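Call for Participants: Home Trial of Solid Cleansing and Shampoo Bars

Zudent is seeking 30 adults to take part in a home trial of its unscented facial and hair bars. The trial opens in September and is run from our Jurnatthorpe office. Applicants should live within easy reach of Jurnatthorpe or Dunmore.
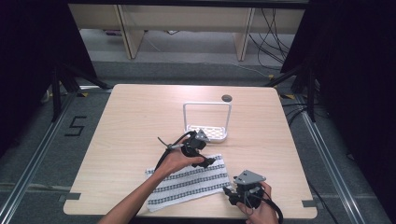
Do I need to stop using my own moisturiser?
Your usual moisturiser may be kept throughout, provided that you do not change brand during the trial.

Participants will use the bars daily for eight weeks and complete a short skin diary. Two visits to our Dunmore rooms are required. Persons with a known allergy to coconut derivatives, or under treatment for a skin condition, cannot be accepted.

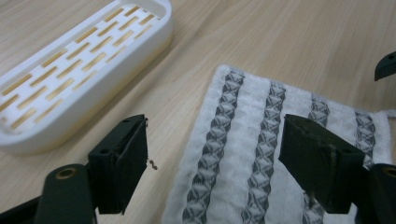
The bars contain no preservatives and soften if left in standing water. They must be stored between uses on a draining surface – a slotted white plastic dish of this type is suitable – and kept apart from other soaps.

Applications should be made in writing to the Trials Office, Zudent, Pramisstead Road, Jurnatthorpe. 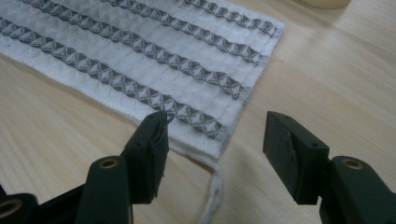
White waffle-weave towel with grey patterned stripes

Notice issued Mar 19, 2026.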